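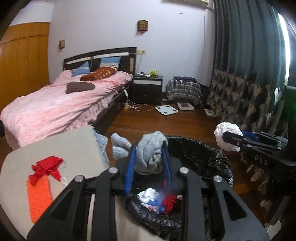 Most of what comes to the Ruddock textile drop-off starts out on somebody's bedroom floor, and most of the questions we get are about that first sort at home. A bin with a black liner works well for collecting, and it doesn't matter if whites, reds and pinks all go in together, the way they have here. Knits such as the gray one over the bin can go in with everything else. We sort by fiber and condition when the bags reach us.

What can I bring?
Clothing, bed linens, towels, curtains, hats, scarves, gloves and socks. Clean and dry is the only firm rule. Items can be worn, faded, stretched or missing buttons.

Do you take single socks?
Yes. Put them in with the other knits. If you have a lot of them, tie them up in their own small bag.

What about things with holes or stains?
Holes are fine. Set stains are fine if the item has been washed. We can't take anything with paint, motor oil or mildew on it.

What don't you take?
Pillows, comforters, rugs, shoes, and anything with a battery or wiring in it, including heated blankets. Shoes can go to the Jornbridge transfer station, in the green shed past the scale.

Do I have to use a black bag?
Any color is OK. Please tie the top. Open bags tip over in the drop box and the clothes end up on the wet floor. Paper bags tear, so leave those at home.

How heavy can a bag be?
Keep each one under 30 pounds. A tall kitchen bag filled with T-shirts will usually come in well below that. Jeans and towels add up faster.

How many bags can I drop off at once?
Up to 16 per household per visit. If you are clearing out a whole house, contact Isla Kingi first and she will set a time for you to use the loading door.

Should I cut off cords, ribbons and ties?
No. Leave drawstrings, loops and bows where they are. Remove pins and hangers, and check the pockets.

Are handmade knits worth bringing?
Yes, including unfinished ones. Squares and other small pieces go to the Zoslow blanket group, who join them up. Take the needles out first.

Where does it all go?
Wearable clothes go to the Skulach thrift store. Cotton that can't be worn is cut into wiping rags, and the rest is baled for fiber. We handled around 4,000 bags last year.

Can I get something back if I dropped it off by mistake?
Sometimes. The box is emptied every 3 days, and once a bag has been opened for sorting we can't trace it. Call Shona Ashby at the front desk as soon as you notice.

Are you open all year?
The desk closes for two weeks in August. The outside box stays open.

Page updated 24 Mar 2023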